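Flurkalik: Frequently Asked Questions

4 min read

Flurkalik is a method for teaching a robot arm to handle small, light objects from demonstrations recorded by people with hand-held grippers. The questions below are the ones we have been sent most often since the paper went online. Answers are by Osaze Ibrahim and Lawal Uzor.

What problem does the method address?

A policy trained on demonstrations usually learns where to move and when to close. It learns much less about how far to close. With a wooden block this makes little difference. With a cracker or a dried flower, closing a few millimeters too far breaks the object, and stopping short drops it. Flurkalik predicts the finger opening separately from the arm motion and updates it more often.

How much data did you use?

The main training set has 2,044 demonstrations. We held out 172 more for checking the model during training, and none of those share a room with the training set. Each demonstration covers one object, from approach to release.

Did you use a robot to collect any of it?

No. All the demonstrations were made by people. The robot was used only for evaluation, in our lab at Fevport.

What is the main result?

We ran 200 trials on the arm with objects that were not in the training set. The version with the separate opening prediction dropped or damaged fewer objects than the version without it. The gap was largest for thin objects and close to zero for rigid ones. Full tables are in the paper, along with the trials we threw out and why.

How does it compare with Viner?

Viner is our earlier method and uses a force sensor in the wrist. It still does better on objects that are heavy for their size. Flurkalik needs no force sensor and works from the camera view and finger position only. If your arm already has a good wrist sensor, try Viner first.

Do the demonstrators follow a script?

They get a list of objects and a place to put each one. The order and the angle of approach are up to them. We tried a fixed order in September and dropped it, as the model began to guess the next object from the last one.

Why record in homes when the tests are done in a lab?
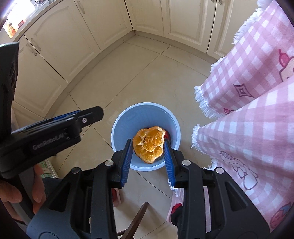
Our first model was trained only on lab recordings and did badly as soon as the background changed. It had learned to use the edge of the table to judge height. Floors, cabinets and hanging cloth give it much more to ignore, and a bin on the floor takes the table edge away entirely. The object matters as well: a dried orange slice, pinched from both sides between the padded fingers, has an uneven outline, so the right opening depends on where it is held. We group such cases under "irregular thin" in the results.

Does a second gripper in view confuse the model?

Slightly. We compared training with and without those recordings, and keeping them gave better results on the arm when other tools were nearby.

Can I use the data?

Yes, for research. It is hosted with the Jibrin tools, which also include the loader and the training code. You will need 3 separate downloads, and the video files are the largest.

Will there be a version for two arms?

We are working on it. There is no release date.

Last updated 18/10/2022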